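Unit 5: Teaching a Rover by Remote Control

In this unit you drive the rover by hand and the software learns from your steering. Each pair records 20 runs on the street course. Slow down before broken pavement and loose gravel. 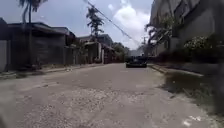
Why record more than one run of the same street?
A single run gives the rover one way to handle each spot. Several runs show it how to recover when it drifts.

Keep your thumb light on the stick. Jerky steering gets copied too. Patched or pitted concrete counts as rough ground, so use the low speed setting. 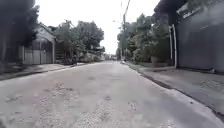 Labeling your runs

Mark each stretch smooth or rough. Drop any run with a signal loss over 2 seconds.
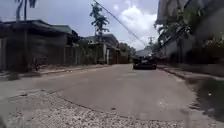
Fig. 3. Loose gravel meeting worn asphalt.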